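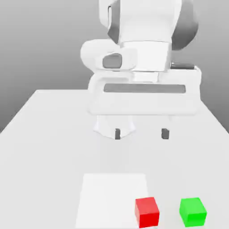 4. Banding in smooth gray regions

Figure 4. Rendered image with a plain gray backdrop, lighter near the top and darker toward the left and right edges.

4.1 Source material

The Ziltby set contains 1,564 still images, all rendered, all stored at a higher bit depth than the displays used in the viewing sessions. Images were admitted to the set if a smooth region covered a large share of the picture area. Skies, studio backdrops, painted walls and fog make up most of it. The backdrop in Figure 4 is typical of the studio group: the gray changes slowly and there is no texture, marking or lettering to hide an error in the signal. Groups were assigned by hand by Gönül Dağdelen and checked by Harvey Dhillon. Disputed images were kept and labeled "mixed."

Rendered sources were preferred to camera sources on grounds of noise. Sensor noise acts as a natural dither and breaks up the contours that this section tries to measure. A renderer with enough samples per pixel gives a clean ramp, and a clean ramp is the hardest case for an encoder. Results below should therefore not be carried over to camera material without adding a noise term.

4.2 Encoding

Each image was reduced to eight bits per channel and passed through the Vorkavora encoder at 4 quality levels, Q1 (lowest) to Q4 (highest). Two versions were made at each level, one with dither applied before reduction and one without. The dither was a fixed triangular pattern with zero mean. Chroma was left alone in both versions; in neutral grays a small chroma error shows up as a tint, and we did not want viewers to respond to tint when asked about contours.

Block size was held constant. Earlier trials with adaptive blocks gave contours that followed the block grid in some regions and the true level sets in others, and the two could not be separated in the scoring.

4.3 Contour measure

For every smooth region we computed the luminance gradient on the source and on the encoded version. A contour was recorded where the encoded gradient was zero on both sides of a step while the source gradient was nonzero across the same span. Contour strength is the step height divided by the local luminance. Contour length is measured along the step, in pixels, after gaps shorter than a fixed limit are closed.

Strength alone predicts visibility poorly. A weak step that runs the full width of a backdrop is noticed sooner than a stronger step that is short and bent. The score used here is the product of strength and the square root of length, summed over the region. Tatlı and Beddoe used the plain product in their first version of the measure; the square root gave a better fit on our material, mainly in the studio group, where long contours are common.

Object borders were masked before scoring. In pictures such as Figure 4, where pale surfaces and curved white parts share the picture with the backdrop, shading on the objects also forms smooth ramps. These were scored as separate regions if they passed the minimum area test and were dropped otherwise.

4.4 Viewing sessions

There were seven viewers, all with normal or corrected vision. Each session was held in a dim room with a neutral wall behind the display. Viewers saw the source and one encoded version in turn, with a short gray interval between them, and marked any place where a line or edge appeared that was missing from the source. They were not told how many versions existed.

4.5 Results

Without dither, the score rose sharply from Q3 to Q2 and then leveled off. Below Q2 the blocks are so coarse that contours break into patches, and viewers marked areas instead of lines. With dither, the rise was slower and began one level lower. Fog images were the exception — their scores were high at every level, with or without dither, and the viewers' marks agreed poorly with each other.

The dark end of each ramp gave most of the marks. In the studio group these clustered toward the sides of the backdrop, where the gray is darker and a step of one code value is larger relative to the local luminance. Raising the black level of the display moved some of the marks toward the center but did not reduce their number.

Ljungberg has suggested weighting the score by distance from the picture center. We tried this and found no gain once luminance was already in the model.

Last updated: July

This site uses cookies to remember your reading preferences. Accept | Manage settings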